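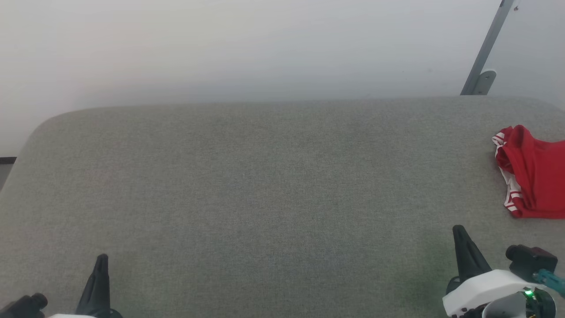
Can I see the Andromeda galaxy without a telescope?
Posted by stetlow_skies in Beginners' Corner

Hello all! I've got completely hooked on looking up since the nights drew in, and I'd love to find Andromeda before the end of November. I live on the edge of Stetlow, so there's a fair bit of orange glow to the south, but the other half of the sky is pretty good. I've been out 2 nights running at 9 pm and couldn't pick up anything I'd swear to. Am I looking in the wrong place, or do I need kit? All I own is a pair of old 10x50 binoculars from the loft and a planisphere. Would it be worth driving out to Flendulwood, where it's properly dark?

4 replies hidden, showing best 3

huanca_nights
Yes you can, and you're going to love it! Start with the Great Square of Pegasus, which is high up at that time of the evening. From the top left corner of the Square, hop along the line of stars to the left until you reach Mirach, the second bright one. Then turn right angles and go up past one fainter star to another fainter one. The galaxy is just beside that second star. It's a soft oval smudge, brighter in the middle, and it does not look like the photos at all, so don't go hunting for spiral arms (I spent a whole winter doing that and must have swept straight past it dozens of times). 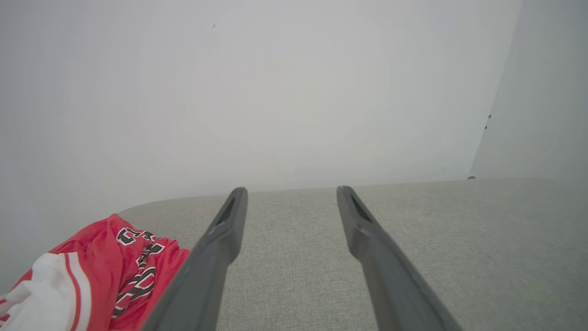
Give your eyes a good twenty minutes first with no phone. Once you think you're in the right spot, look slightly to one side of it. The edges of your vision are much better with faint things and the smudge will sort of swell up out of nowhere. Your 10x50s are perfect for this, better than a lot of small telescopes, as the galaxy is wider than the full Moon and you want plenty of sky around it. Lean on a fence or a car roof to keep them steady.

And do go to Flendulwood! I counted naked-eye stars there one night for fun and gave up at 629. From my back garden the same patient effort got me 239. Andromeda is easy from there without any glass.

ivard
Try the pointy half of Cassiopeia's W, it works like an arrow. Check the Moon as well, if it's up you've no chance.

dobsonfan
Both routes work, I use Cassiopeia when Pegasus is behind my neighbour's tree. One thing to add is that the light you're catching left there two and a half million years ago, and I still get a shiver from that every single time. Once you've found it, swing the binoculars across to the Double Cluster, between Cassiopeia and Perseus. Two little heaps of stars side by side, gorgeous, and they stand up to street lights much better than the galaxy does. Wear two pairs of socks and tell us how you get on!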